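Restringing at home, part two

The Maihi crank machine holds tension by lockout, so the reading drops once the brake engages. I set the mains at 264 newtons on the dial and measured 200 on the string bed of Tegan's old tennis frame — a larger loss than I expected.
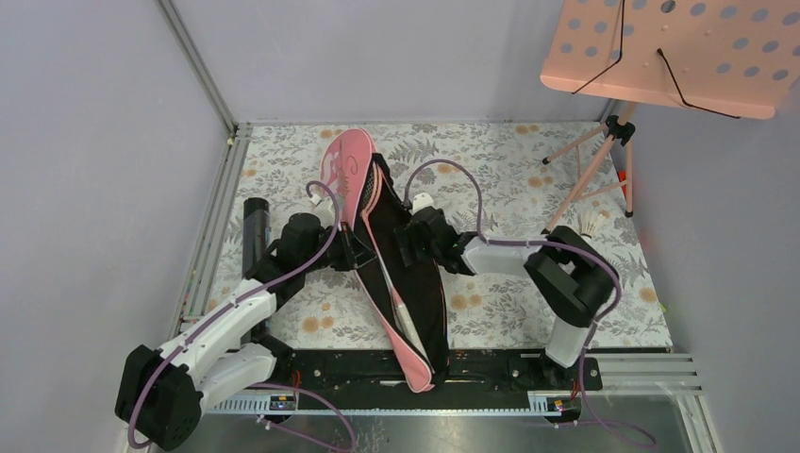
Badminton string is thinner and loses less, though the clamps need closing further. Clean the teeth with alcohol before every job. Mine had a film of coating on them by December.
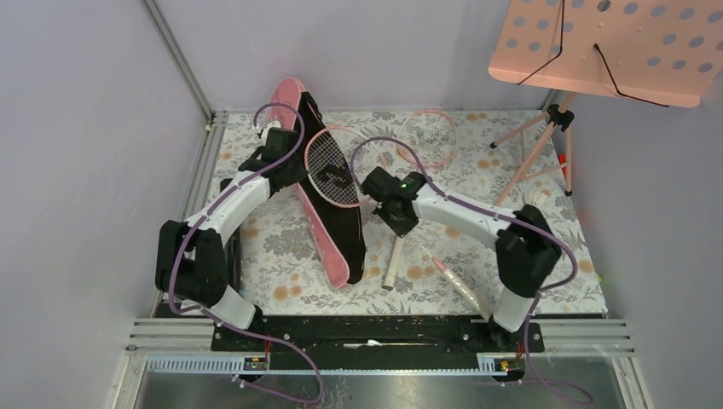
Knots are the other source of loss. I now pull the last main slightly tighter before tying off. Imke Wendt uses a starting clamp instead, and I may try one on the crosses.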